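About Kabbaj Enclosures

Kabbaj makes and finishes small equipment cases for workshops, schools and repair businesses. We work out of a single building on the Duklow road, with the cutting and bending at one end and the assembly benches at the other. Most of our customers order between 2 and 100 cases at a time. The largest run we take on is 150.

We started with one product, a plain box for power supplies called the Dido. It is still in the catalog, and it still sells. Customers kept asking for the same box with the openings moved, so we began cutting to order, and that is now most of what we do. You send a sketch with the measurements marked on it. We send back a drawing, and nothing is cut until you have signed it.

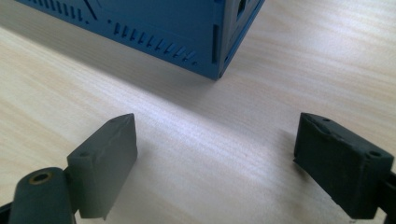 Ventilation takes up more of our time than any other part of a case. The position of the openings depends on what goes inside, where the heat builds up and which way the case will stand on the bench. A row of slanted slots low on the long side, as on the blue case, lets air in near the base, and a second group can go higher up. Slots can also be cut upright in an end panel. We will do round holes if you want them, but please say so on the sketch.

Color is the next question we get. Blue, gray and black are kept in stock in a matte finish. Other colors can be ordered and add to the delivery time. We don't offer gloss.

The assembly benches and tabletops come from Kustwood, who also made the shelving in the front office. We like a light surface to work on – small screws are easier to find.

Visitors are welcome if they call ahead. Bring the equipment you want housed, or at least its measurements, and we can go through the options at the bench. The shop closes for the first part of August each year, and orders received then are answered when we are back.

Our current catalog lists 412 parts, including feet, handles, blank panels and port covers. Printed copies are available on request.

Page last updated December 2024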